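## Equipment: where the second arm stands

The October request for a second arm at Tedotcombe came in before the budget sheet was ready, so the two are being looked at together. This note covers what has been asked for, what it would cost in floor space and hours, and what has to be settled before anything is ordered.

The current bench has one arm, a two-finger gripper and a wrist camera, all run through Kodura. It is used for tabletop picking and placing with packaged snacks, small boxes, cups and trays. Demand for bench time has gone up since spring. Up to 40 hours a week are now booked, and the morning slots fill first. Anyone who wants a long session usually ends up starting after 3 p.m.

Two options are on the table. The first is a second arm of the same model, mounted on its own table in the Bravo room. The second is to keep one arm and spend the money on spare grippers, a better wrist camera and a second set of props, so that sessions can be swapped over faster. The Idley site went the second way last year and reports shorter changeovers, but it has fewer people sharing the bench than we do.

Changeover is a bigger part of the problem than the booking calendar shows. A session is listed as an hour, but setting out the table, checking the camera and putting things back all come out of that hour. The layouts have also become busier. Early tasks used a bare table with one or two objects. Most of the current ones use a display stand, a basket and a mix of shapes.

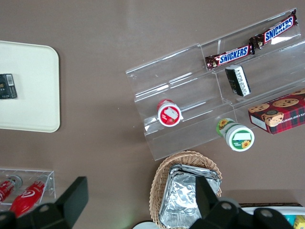 Props are a small line in the budget, but they have been handled badly. Until now people have bought them as needed and claimed the cost back, and the claims arrive months apart. From the next budget period there will be one props line of 200 dollars per bench, to be spent through the shared order form. Food packaging wears out with repeated gripping, so please order packaged goods in pairs and keep the spare in the cupboard. Clear acrylic stands and boxes scratch, and those should be listed separately with a replacement date.

Gripper parts are the larger worry. We hold one spare set of finger pads and no spare fingers. The last order took 28 days to arrive, and for part of that time the bench ran on worn pads. Whichever option is chosen, the plan is to hold two full sets of fingers and pads per arm. If you are putting together a quote, include them from the start. They were left off the first bench order and had to be found from the repair line.

For the second arm, these items still need a price:

- Table and mounting plate
- Guarding for the side that faces the door
- Power and network drops in the Bravo room
- Additional Kodura license
- Wrist camera, cable and mount
- Delivery and installation

The room itself is not settled. Bravo is wide enough for a table and the arm's full reach, but the storage racks along the back wall would have to move first, and the only place offered so far is the corridor. Facilities has been asked for another location. Without one, the second arm would have to share the current room, and that would mean a smaller table.

Training time should be in the plan as well. New users currently get a half-day session on the existing bench, which takes it out of use for everyone else. With two arms, one could stay in service.

Send quotes and comments through the equipment form before the end of the month. Current bookings stand, and the bench schedule stays as posted until a decision is made.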